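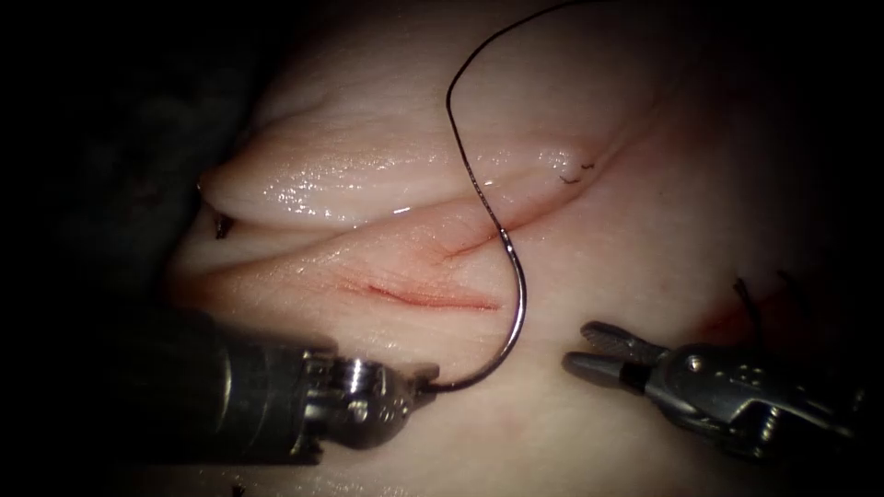

Home Notebooks Panel Meters Weighting Archive Log in
Search this notebook Go

June, viewing panel, Mellemcombe bench

9.10 am. Started on the overnight file before the phone got going. 2,254 homes on the panel at the moment, nightly return looks thin again. Yến Hứa had already marked it amber when I got in. 418 homes with at least one gap in the evening block, which is far too many for a night with nothing odd in the weather or the power. Want to know if those are real switch-offs or the box going deaf.

Pulled the gap list by firmware. Old build hardly there at all. Nearly all of them on the new Wemik build, the one that went out with the quieter fan setting. So not the homes, the box. Or the box plus something in the homes, see below.

9.45. Put a Wemik on the bench next to the old set and left the news channel running. Audio match fine. Turned it down to the level people have on when somebody is asleep upstairs, match gone. Turned it back up, match took ages to come back, long after it should of. Old build on the same set picks up again almost straight away.

So two faults maybe:
- new build gives up sooner at low volume
- once it has given up it is slow to try again

Second one is the worse for us. A home that goes quiet for the adverts then turns back up for the programme loses the first chunk of the programme. Would explain why the soaps look down and the long films don't.

10.20. Checked that against the file. Yes, gaps bunch just after the breaks. Not proof, breaks are also when people wander off, but the old build homes don't show it to anything like the same degree. Yến wants them compared like for like (same region, same set size, same number of people in the home) before we say it out loud. Fair. She is doing that match now.

10.50. Padside rang. Their test house has the same build on both sets and they have been logging it as "viewer inactive". Told them to stop coding it that way and leave it blank. Inactive means the set is on and no one has pressed their button, it does not mean we lost the sound. If they keep coding it inactive it gets thrown out at the cleaning stage and we never see it. Asked for the raw files from the start of the month. They will send them by the usual route, slow.

11.30. Button pressing, separate matter but write it down. Guest button still under-used. Homes with teenagers worst. The prompt on the screen goes away too quickly and it's the same colour as half the menus. Asked for a longer prompt in the spring, no answer. Ask again.

Lunch at desk.

1.15 pm. Back on weighting. The Dwivedi method (the one from the note pinned over the printer, not the older version in the shared folder, please delete the older version somebody) shares out the missing minutes across homes that look alike. Works well when gaps fall at random. Ours don't, they come after breaks and in quiet homes, and quiet homes are mostly flats and homes with small babies. So filling from noisy homes will hand them somebody else's viewing. Will make the evening total look right and the mix wrong.

Tried it anyway on last night to see how far out. Total came up to where you would expect. Children's share went up too, at an hour when I don't believe it for a second. Not using it.

Tried dropping the gappy homes whole. That takes us under the 2,000 we are supposed to report on and there's a clause about that. So can't do it quietly, would need a note to the stations. 

Third go: keep the homes, bridge a gap only when the same channel is matched either side and the gap is short. Much more sensible numbers. Children's share behaves. Still misses anyone who really did leave during the break and came back, but we have always missed some of those.

2.40. Yến's like for like is done. Holds up. New build homes lose more after breaks in every group she cut. Biggest in one-person homes, which I would not have guessed. Her theory is people alone mute the adverts more. Mine is one-person homes have smaller sets with worse speakers. Could both be right. She has put her table in the panel folder under June, second tab, ignore the frist tab.

3.15. Spoke to the Wemik people. They say low volume threshold was changed on purpose to stop it matching the set next door through the wall. Ok, but then the retry wait was changed as well and they could not tell me why. They are going to look. Asked for a build with the old retry and the new threshold so we can test one thing at a time. No promise of when.

Meanwhile:
- no more homes moved to the new build. Have told the field team, tell them again
- bridging rule on for the overnight file, marked as provisional in the header
- draft a line for the stations, Yến to read before it goes anywhere
- Padside raw files, chase if nothing by morning
- bench set remote needs batteries, have been getting up to change the volume by hand all day

4.30. Ran the bench pair again with a film instead of news. Quiet dialogue, long pauses. New build dropped out 2 times in the first act, old build held. Left both running with the logger on and the volume at the sleeping-upstairs mark. Please don't touch the volume. Note taped on the shelf says so.

5.05. Provisional file sent. Soaps back up a bit. Somebody upstairs has already asked why.

Back to top | Contact the panel desk | © Mellemcombe Viewing Panel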